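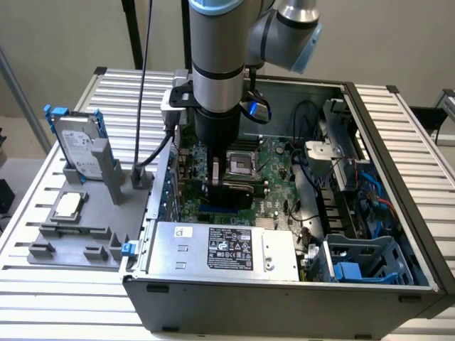

CPUをソケットに載せるという作業は、人間がやれば数秒で終わる。それをロボットにやらせようとすると、とたんに底なしに面白くなる。スクンダムの町はずれにあるジロダーノの作業場では、「ルシク」と名づけられたセルが、デスクトップPCの組み立てと分解を繰り返している。横倒しにしたケースの左に灰色の3Dプリント製の治具があり、銀色のCPUはそのくぼみで出番を待つ。アームはケースの真上から基板へ降り、空のソケットのすぐそばにグリッパーを寄せていく。手首のわきではカメラモジュールが青く光っていて、これがなかなか格好いい!

そのルシクが11月、マザーボードを一枚だめにした。火花も煙も出ていない。大きな音すらしなかった。プログラムの表示は「装着完了」で、保護停止も警告も記録されていなかった。ところがCPUを外してみると、ソケットの隅のピンが寝ていたのである。

通算157回目の装着だった。

「最初は画像認識を疑いました。みんなカメラを疑うんです、目立つから」と、制御を担当するセペフル・ラシュティは笑う。たしかに位置は少しずれていた。だが、ずれたまま置こうとすれば、縁に当たった時点で手首の力覚センサーが反応し、アームは引き返すはずだ。押しつけ力の上限は60ニュートンに設定してあり、普段の装着ではその手前でとっくに動作が終わる。それなのに、なぜ押し続けたのか。

1340行のログ

手がかりは動作ログに残っていた。問題の一回だけで1340行。ラシュティはこれを紙に印刷し、機械側を見ているキアヌーシュ・ハサンプールと作業机に広げて、夜の9時すぎまで読んだそうだ。画面でよさそうなものだが、二人とも紙が好きらしい。蛍光ペンの跡だらけの束を見せてもらったら、途中から字がどんどん大きくなっていた。興奮が伝わってくる。

大きな字のいちばん最初にあったのが「ゼロ点」という書き込みだ。

力覚センサーは、何も触れていない状態を基準のゼロとして力を測る。グリッパーの重さやケーブルの引っぱりは姿勢によって変わるため、ルシクでは部品に近づく直前に毎回ゼロを取り直す。ここまでは設計どおりで、156回目までは何も起きなかった。

157回目、アームは一度目の下降で縁に触れ、正しく中断した。問題はその後の再試行である。動作を組み立てるソフトウェア「ラピニャ」には、再試行のときにゼロの取り直しからやり直す分岐があった。本来なら上へ退避してから取り直す。この日は退避の指令が動作範囲の制限に引っかかり、「移動不要」として処理されていた。アームはその場にとどまり、CPUを縁に押し当てたままゼロを取った。

つまり、押している力がそっくり「なかったこと」になった。

ログを追っていくと、同じことがもう一度起きている。再試行は2回。そのたびに基準がずり上がり、センサーの読みは最後まで上限に届かなかった。実際の力は、読みにずれの分を足した値になる。どれほどの力がかかっていたのか、正確な数字は分からない。

「読みながら鳥肌が立ちましたよ。センサーは壊れていない。制限も働いている。部品ひとつひとつは、全部言われたとおりに動いていたんです」とハサンプールは話す。悔しがっているのかと思えば、目が輝いている。こちらまでつられて身を乗り出してしまった。

再現してみる

原因の見当がついても、二人はすぐに直さなかった。まず、わざと同じ失敗を起こす段取りを組んだ。廃棄予定の基板を使い、ソケットの代わりに樹脂のブロックを置いて、下に小型の荷重計を敷く。退避の指令だけを無効にして走らせると、ラピニャの画面に出る力は涼しい顔のまま、荷重計の数字が階段のように上がっていった。ラシュティはその場で緊急停止ボタンを押し、ハサンプールは拍手したという。

この階段の形が、ログから描き起こした曲線とよく似ていた。ここでようやく修正に取りかかる。

直し方はいくつかの層に分かれている。ゼロの取り直しは、アームが決められた高さより上にいるときしか受けつけない。退避が「移動不要」で返ってきたら、成功扱いをやめて停止する。取り直した値が前回から大きく動いていれば、人を呼ぶ。さらに、押しつけの深さにも上限を設けた。力が信用できないときに備えて、位置でも止められるようにしたわけだ。

地味な変更ばかりだが、私がいちばん感心したのは最後の深さの制限だった。力だけを見張る仕組みは、力の基準が狂えば丸ごと狂う。別の物差しを一本加えておけば、両方が同時に外れることは少なくなる。

ソケットまわりは、見れば見るほど意地の悪い場所でもある。保持レバーは開いたままで、銀色の枠がまわりを囲み、すぐ下にはメモリーが並ぶ。二本指の黒いグリッパーは、そのわずかな隙間に斜めに指を入れていく。退避の経路が窮屈になるのも無理はない。 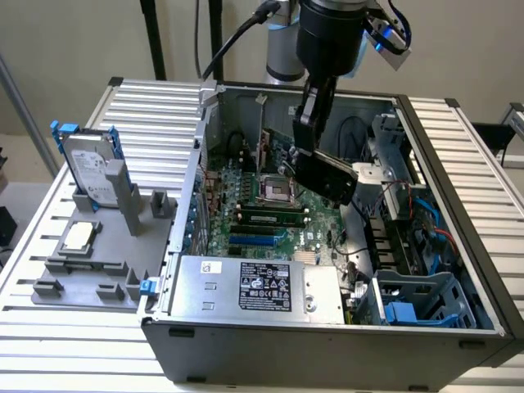 人の手が入るとき

基板一枚の損で済んだ話を、二人がこれほど重く見るのには理由がある。ルシクの作業中、治具に部品を補充するのは人だ。補充のあいだはアームを止める決まりになっているが、再開の手順には、やはりゼロの取り直しが含まれていた。

「もし指が残っていたら、と考えました」とラシュティは言う。このアームには、ラピニャとは独立した制限が機体側にもあり、そちらは今回の件で書き換えられていない。それでも作業用の設定を人の保護に数えるのはやめよう、と二人の意見は一致した。再開の前には手を台から離し、離れたボタンを押す。ボタンの位置は、治具に手を置いたままでは届かない壁際に移された。遠すぎると不評だったので、翌週に踏み台ひとつ分だけ近づけたそうだ。

寝てしまったピンの基板は、いまも作業場の棚に立てかけてある。拡大鏡を借りてのぞくと、隅の数本だけが風に吹かれた麦のように同じ向きに倒れていた。ハサンプールはそのうちの何本かをピンセットで起こそうとして、一本折ったという。

取材の日、ルシクはメモリーの抜き差しを練習する準備に入っていた。スロットの爪は固く、力の出方もCPUとはまるで違うらしい。ラシュティは新しいログの書式を見せてくれた。ゼロを取り直した行には、そのときのアームの高さと、直前の読みが並んで記される。印刷すると行数が増えて紙がかさむのが、目下の悩みだそうだ。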